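Palomino bringt Federmappen-Sets für den Werkunterricht in die Schulen

Bultham stattet zum neuen Schuljahr 38 Schulen mit Stiftetuis und kleinem Werkzeug aus 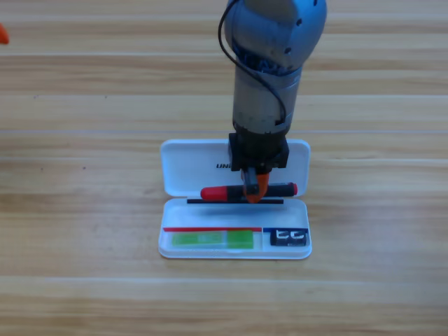

Ein Schraubendreher über dem geöffneten weißen Etui.

Edach, 17/06/2020. Der Schulausstatter Bultham liefert ab dem Sommer ein neues Set für den Werk- und Technikunterricht aus. Es trägt den Namen Palomino und verbindet zwei Dinge, die in den meisten Schulen getrennt aufbewahrt werden: das Schreibzeug und das kleine Handwerkzeug. Beides liegt künftig in einem weißen Etui mit Klappdeckel, das jedes Kind an seinem Platz hat und nach der Stunde wieder ins Regal stellt.

Zum Start erhalten 38 Schulen in der Region Edach zusammen 2000 Etuis. Die Auslieferung beginnt vor den Sommerferien mit den Grundschulen, die weiterführenden Schulen folgen nach den Ferien. Bis Ende Oktober sollen alle bestellten Sets in den Klassen sein.

Ein Platz für jedes Teil

In vielen Werkräumen steht das Werkzeug in großen Kisten oder hängt an einer Wandtafel. Am Anfang der Stunde holen die Kinder es ab, am Ende bringen sie es zurück. Nach Angaben von Bultham haben Lehrkräfte in Gesprächen immer wieder auf die Zeit hingewiesen, die dabei verloren geht. Auch fehlende Schraubendreher waren ein Thema.

Beim Palomino-Set bleibt das kleine Werkzeug beim Arbeitsplatz. Das Etui lässt sich flach aufklappen und nimmt auf dem Tisch wenig Raum ein. In die untere Schale kommen Schraubendreher, Bleistift, Radiergummi und ein kurzes Lineal. Größeres Werkzeug wie Hammer, Säge und Zange gehört weiterhin in den Schrank und wird von der Lehrkraft ausgegeben.

»Wir haben zuerst über ein Fächersystem mit festen Einsätzen nachgedacht«, sagt Duván Espinoza, Produktverantwortlicher für Schulmaterial bei Bultham. »In der Erprobung war das den Kindern zu kleinteilig. Sie wollten den Deckel aufmachen, das Teil hineinlegen und den Deckel wieder zumachen. Also haben wir es in der Schale bei zwei Fächern belassen.«

Erprobung in Olturlow

Die Schule am Stadtrand von Olturlow hat das Set ein halbes Schuljahr lang im Unterricht eingesetzt. Beteiligt waren vier Klassen der Jahrgänge drei bis sechs. Die Rückmeldungen aus dem Kollegium sind in die endgültige Fassung eingeflossen. So wurde der Verschluss leichtgängiger, und die Länge des Schraubendrehers wurde an die Schale angepasst.

Auch beim Aufräumen hat die Erprobung Änderungen gebracht. In der ersten Fassung war vorgesehen, dass jedes Kind sein Etui selbst mit nach Hause nimmt. Nach wenigen Wochen fehlten in allen vier Klassen einzelne Teile. Seitdem bleiben die Etuis in der Schule und stehen klassenweise in einem Regal. Auf der Rückseite wird ein Namensschild angebracht, das sich am Ende des Schuljahres ablösen lässt.

Für den Unterricht empfiehlt Bultham eine kurze Aufräumphase von fünf Minuten. Zuerst werden Späne und Reste vom Tisch gekehrt, dann liegt das offene Etui auf der freien Fläche und wird eingeräumt. Der Schraubendreher kommt zuerst hinein und liegt der Länge nach in der Schale, das Schreibzeug findet daneben Platz. Vor dem Schließen wirft die Tischnachbarin oder der Tischnachbar einen Blick auf den Inhalt.

Ersatzteile einzeln erhältlich

Alle Bestandteile des Sets können Schulen einzeln nachbestellen. Das gilt für die Etuis ebenso wie für das Werkzeug und das Schreibzeug. Mindestmengen gibt es dabei nicht. Wer bereits passende Schraubendreher im Bestand hat, kann die Etuis auch leer beziehen — diese Möglichkeit haben in der Vorbestellung vor allem größere Schulen genutzt. Von den 2000 Etuis der ersten Lieferung gehen 542 ohne Werkzeug an die Besteller.

Zur Pflege genügen ein feuchtes Tuch und etwas Spülmittel. Das Werkzeug sollte vorher herausgenommen werden, das Etui trocknet aufgeklappt. Bleistiftspuren in der Schale lassen sich mit einem gewöhnlichen Radiergummi entfernen.

Jedem Klassensatz liegt ein Heft für die Lehrkraft bei. Es enthält einen Vorschlag für die Einführungsstunde, eine Packliste zum Kopieren und acht einfache Werkaufgaben, für die der Inhalt des Etuis und etwas Holz oder Pappe ausreichen. Die Packliste gibt es in einer Fassung mit Zeichnungen für Kinder, die noch nicht sicher lesen.

»Die Zeichnungen hat sich eine dritte Klasse gewünscht«, sagt Espinoza. »Jetzt hängen sie auch in den höheren Klassen neben dem Regal.«

Bestellung und Ansicht

Schulen aus der Region können das Set ab sofort bei Bultham bestellen. Für Schulen außerhalb der Region Edach ist die Bestellung ab Oktober möglich. Ein Musteretui wird auf Anfrage für zwei Wochen kostenlos zugesandt, die Rücksendung übernimmt Bultham. Wer das Set vorher ansehen möchte, kann nach Anmeldung den Ausstellungsraum in Edach besuchen. Dort sind auch die Regale zu sehen, in denen ein Klassensatz Platz findet.

Über Bultham

Bultham mit Sitz in Edach beliefert Schulen und Kindertagesstätten mit Möbeln, Werkraumausstattung und Verbrauchsmaterial. Das Sortiment für den Werkunterricht umfasst derzeit 815 Artikel.

Pressekontakt
Bultham, Schulmaterial
Duván Espinoza
Edach

Abdruck honorarfrei, Belegexemplar erbeten.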